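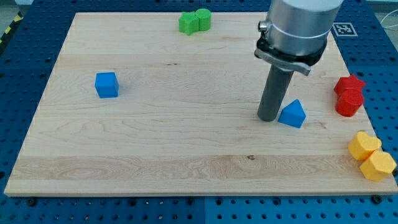
Opinion > Around the House > Toys and Play

I'm going to stick up for the plain block. You know the ones – a cube, a wedge that looks like a little roof, all the same colour, no faces, no wheels, no batteries. My nephew got a 1,000 piece building set from Teteck in August and it was gorgeous, I'll admit it! It also came with a booklet as thick as my thumb, and once the castle was finished it went up on a shelf and that was that. Everyone's scared to touch it.

Meanwhile you put a cube and a wedge on a bare bit of maple and a kid will be there for 30 minutes. Wedge on the cube, it's a house. Wedge on the floor, it's a ramp, or a slice of cake (I've been served a lot of cake). Tip it over and suddenly you're learning something about balance, and so is the four-year-old.

My neighbour Malcolm Garside reckons I'm being a snob about it, and that kids like what they like. Fair enough. He bought his two the whole Gonwood farm, with the animals and the fences, and they do love it. But I've been over there, and half the time the cow's in the sink and they're stacking the boxes it all came in!

I'd also say go easy on the colours. Rainbow sets are cheerful, sure, but when everything's blue the kids start talking about shape instead – pointy, flat, the one with the slopey sides. My favourite thing I've heard from my nephew all year is “this one's got a lying down side.”

So buy fewer, and buy plainer. And leave them out on the table overnight if you can stand it, he'll want to get back to his cake shop in the morning.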